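Ticket: Wallodgate bottle task, right-hand episodes drifting out of sync
Project: Jitaru two-hand collection
Status: Open, waiting on recount
Priority: Medium
Component: recording / teleop / labels

Opened Monday, 9:10 am

Starting a fresh ticket because the old one got tangled up with the glove calibration problem, and I'm pretty sure these are two separate things (good news, if I'm right!).

What we see: on the bottle task, the wrist video and the joint log start together and then slide apart. By the end of a long episode the fingers in the log have closed and the fingers in the video are still on their way. Short episodes look fine. The head view is fine at any length. Only the wrist streams drift.

Target for the task is 800 accepted episodes. Of the last batch, 65 got bounced by the Hatex checker with "stream offset over limit", and every one I opened had the same slide in it.

Setup is the usual one. Green board, detergent bottles, two hands, one operator. The task prompt is "pick up a bottle with both hands, turn it level, put it back down."
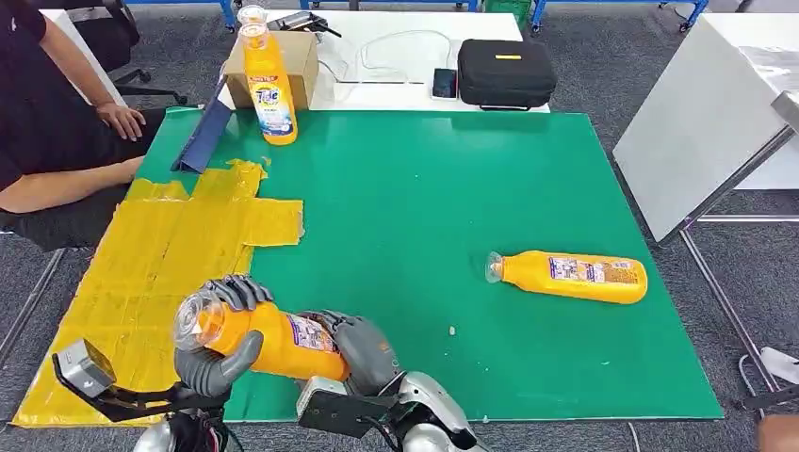
Head view, two-hand hold. One hand at the rounded end, the other at the opposite end.

What I tried first:

Restarted the recorder. No change.
Swapped the wrist camera cables left for right. No change, the drift stayed on both sides.
Dropped the wrist streams to half rate. Drift got smaller but didn't go away.
Ran with the head camera unplugged. Drift still there, so it isn't the three cameras fighting over bandwidth, which had been my favorite theory.

Update, 11:40 am

Okay, this is getting fun. I recorded a long episode where the operator does nothing but open and close the hands over the bottles, no lifting at all, and lined up every close against the log by hand. The offset grows in a perfectly straight line. That's a clock problem. If frames were getting dropped I'd expect steps, and there isn't a single step in it.

So the wrist cameras are being stamped by their own clock, and the head camera and joints are being stamped by the recorder. Two clocks, same start, slightly different speed. The config has a line called stamp_source, and for the wrist streams it says "device". I have no memory of setting it. The Zolgate update notes say the default changed in the last release, so there we are.

While I had the operator set up for that, I asked for the two-row layout too, because it's the layout where the offset hurts the most. With the bottles that close together, being a few frames late means the label says "touching the upper one" when the video says something else. The learner is going to believe whichever one we hand it.

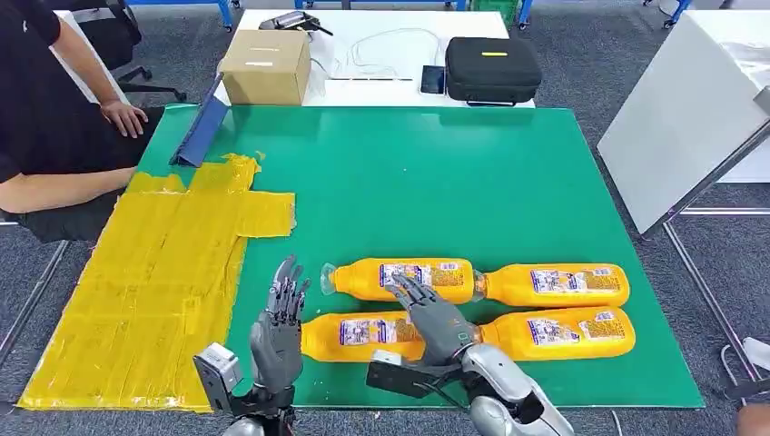
The fix itself is one word. Changed stamp_source to "recorder" on both wrist streams, restarted, and recorded 4 long episodes back to back. The checker passed all of them. I lined up the closes by hand again anyway and the line is flat. So pretty!

Please don't re-record the bounced ones yet. The device stamps are still in the files and the drift is straight, so I should be able to stretch the wrist streams back into place. I'd much prefer saving that operator time for new layouts.

Update, 2:25 pm

Repair script works on the first 3 files I fed it. It takes the first and last clear finger closes, fits the line, restamps the wrist frames, and writes a new file next to the original. It never touches the original. It's in the tools folder as restamp_wrist.

One snag. It needs two clear closes to fit the line, and it gets confused on fast swings, where the wrist video smears and the close detector fires on nothing. I've added a blur score and it now skips any frame over the cutoff when it's hunting for a close. The frames stay in the episode, though. I don't want to throw away motion just because it's smeary, the policy will be seeing smeary frames when it runs for real.

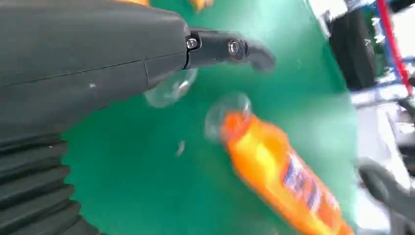
Wrist view with blur on the bottle. Keep in the episode, skip for close detection.

Also turned up while scrubbing through all this: our label list has "bottle" and nothing for the clear cap. On some wrist frames the cap fills a good part of the view and the auto-labeler calls it "unknown" or, once, "hand". I've added "cap" as its own label and sent the affected frames back through. Separate from the drift, but I'm noting it here so the label count changing doesn't surprise anyone.

Left to do:

Run restamp_wrist on the rest of the bounced batch
Recount accepted episodes after the checker has had another pass
Lock stamp_source in the shared config so an update can't flip it again
Copy the blur cutoff into the task notes

Comments
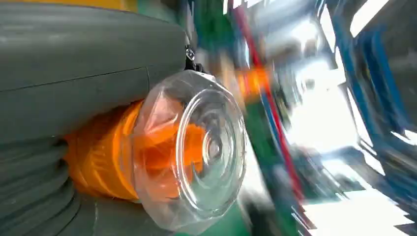 Do episodes that already passed the checker need restamping too?

Short ones can stay as they are, the offset never gets big enough to matter. For anything recorded after the Zolgate update that runs longer than a minute, please put it through restamp_wrist. It's quick, and if the line comes out flat the script leaves the file alone and says so in the log.

Leaving this open until the recount is in.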